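Perguntas frequentes: comparação de garras manuais
Bancada de ensaios Tawhiri, página atualizada em setembro 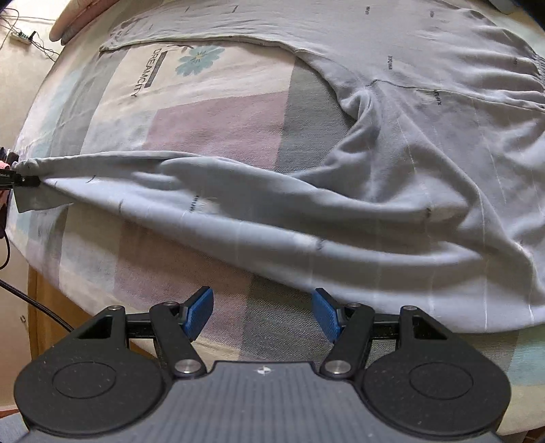

As respostas abaixo dizem respeito aos ensaios em que comparamos garras manuais de dois dedos, com câmera embutida, em tarefas domésticas com tecido. Para braços fixos e garras a vácuo há uma página separada.

Que garras foram comparadas?

Duas: a Kesley, com acionamento por articulações e almofadas de dedo texturizadas, e a Prirar, com dedos paralelos em guia linear. As duas são seguradas na mão pelo operador e gravam vídeo a partir do próprio corpo da ferramenta. O controlador de registro foi o mesmo nos dois casos, o Warkosik, com a mesma versão de firmware do começo ao fim.

Por que testar com roupa?

Uma camisa de manga comprida estendida numa cama é difícil para qualquer garra de dois dedos. O tecido cede, faz dobras novas a cada toque e a borda muda de lugar. Caixas e copos também foram testados, mas a diferença entre as duas garras nesses objetos foi pequena demais para ajudar na escolha.

Quantas repetições foram feitas?

No total, 1852 tentativas de pega, somando as duas garras e todos os objetos. Cada sessão teve 76 tentativas no máximo. Passando disso, o cansaço do operador começa a aparecer nos dados, principalmente no punho.

O que conta como pega bem-sucedida?

O tecido precisa sair da superfície e ficar preso entre os dedos por três segundos, sem escorregar. Se o operador tiver de reposicionar a ferramenta depois de fechar, a tentativa é anotada como falha. Sohail Magsi queria uma categoria intermediária para esses casos. Ficou fora da primeira rodada e deve entrar na próxima.

Qual das duas se saiu melhor com tecido?

A Kesley, com folga em mangas e punhos. A textura dos dedos segura bem a malha fina mesmo quando a força de fechamento é baixa. A Prirar foi melhor em bainhas e golas bem esticadas, em que os dedos entram paralelos e não empurram a dobra para a frente. Em tecido liso e solto, a Prirar costuma beliscar só a camada de cima.

É preciso marcar o tecido?

Para usar a garra, não. Para comparar, as marcas ajudam. Recomendamos pequenos traços escuros feitos à mão, com caneta para tecido, espaçados ao longo das mangas e do corpo da peça. Com eles fica mais fácil conferir no vídeo em que ponto a garra fechou. Marcas grandes atrapalham quem pretende usar as gravações para treinar um modelo.

O lençol estampado prejudica a câmera?

Menos do que esperávamos. A estampa ajuda a estimar o movimento da câmera, que se perde com facilidade sobre um fundo liso. Por outro lado, a separação automática entre peça e fundo piora quando as cores são parecidas, como cinza-claro sobre tons pastel. Se esse recurso for importante para você, use uma peça escura.

Como ficam os cabos?

Esse é o ponto fraco da montagem atual. O cabo precisa de sobra suficiente para chegar ao outro lado da cama, e a sobra acaba encostando na peça. Deixe a régua de tomadas no chão, passe os cabos por um lado só e confira o percurso antes de cada sessão. Quando um cabo puxar o tecido, descarte a tentativa.

De quanto em quanto tempo se trocam as almofadas dos dedos?

Trocamos a cada 10 sessões. A textura ainda parecia boa na maioria das trocas, mas a pega em malha fina já vinha caindo. Limpe com pano úmido e sem álcool, que resseca o material.

As articulações precisam de ajuste?

Na Kesley, verifique os pinos dos braços no início de cada dia. Uma folga pequena não impede o fechamento, porém os dedos deixam de se encontrar na mesma altura e a pega em tecido fino fica irregular. Na Prirar basta manter a guia limpa. Fiapos se acumulam ali com rapidez.

Os dados servem para um braço robótico?

Em parte. As trajetórias feitas à mão incluem giros de punho que muitos braços não conseguem repetir. Ngaio Hoani testou a conversão para o nosso braço de seis eixos e precisou retirar cerca de um quarto das gravações por limite de junta. O restante rodou sem alteração. A posição da câmera em relação aos dedos tem de ser a mesma nas duas montagens.

Posso repetir o ensaio com outra garra?

Sim. O roteiro e a planilha de anotação estão na seção de arquivos. Pedimos que informe o modelo da garra, o tipo de tecido, a abertura máxima dos dedos e a posição da câmera. Sem esses dados não incluímos o resultado na tabela comparativa.

Onde envio dúvidas ou correções?

Pelo formulário de contato, escolhendo o assunto "garras". As mensagens são lidas na parte da manhã, e as correções aceitas entram na atualização seguinte da página.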